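Girley Cricket Club Names Oanh Lưu as Head Coach and Announces Winter Batting Program

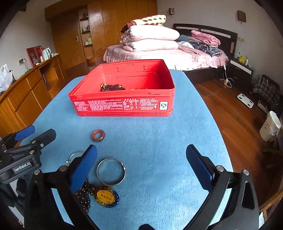 GIRLEY, June 1, 2020 – Girley Cricket Club is very happy to share that Oanh Lưu has accepted the position of head coach, with responsibility for the first and second elevens, the women's side and the junior squads. She joins us from Mukholm, where she spent four seasons as batting coach, and many of our members will remember her from the other end of the pitch, as she made 83 against us in the Basum Cup two years ago and was kind enough to stay for supper afterward.

Oanh takes over from Henk Van Wijk, who has coached at Girley for longer than most of our juniors have been alive. Henk is staying on as director of cricket, a part-time role that will let him look after the ground, the fixture list and the spin bowlers, who have made it very clear they are not ready to give him up.

"I have had a wonderful time with these players and I'm not going far," said Henk Van Wijk. "Oanh sees things in a batter's footwork that I would need a week to spot. I asked her to come and watch a net session last year, and by the time we'd packed up the stumps I had more or less made up my mind who I wanted to follow me."

It is no secret that last season was a hard one for the first eleven. We were bowled out for 56 at home to Basum and for 79 in the return match, and the top order never really settled. There were bright spots too – the unbroken stand of 122 at Mukholm in the last match of the year was as good an afternoon's batting as we have seen on any ground in the league, and the two players who made it were both in our junior squad not so long ago.

With that in mind, Oanh's first big project will be a winter batting program, which begins in December at the indoor nets on Kinoshita Road. Sessions will cover playing the moving ball, running between the wickets and building an innings when wickets are falling at the other end. The program is open to every playing member, from the under-elevens upward, and there is no extra charge beyond the usual net fee.

"I want people to enjoy batting for a long time," said Oanh Lưu. "When I came here with Mukholm, I always thought Girley had players who could score quickly and look lovely doing it. We'll keep that, of course! But I'd like us to be a team that is still there after tea, and that takes patience and a lot of practice balls. I've had such a kind welcome already, and I can't wait to get started."

The club has also agreed to replace the matting in both outdoor nets and to buy a second bowling machine, paid for by last year's raffle and a very generous gift from the family of a former captain. Dates for outdoor training will be posted on the clubhouse door and sent to members by email as soon as they are settled.

Members who would like a place in the winter program, or parents with questions about the junior squads, are warmly invited to get in touch with Henk Van Wijk through the club office.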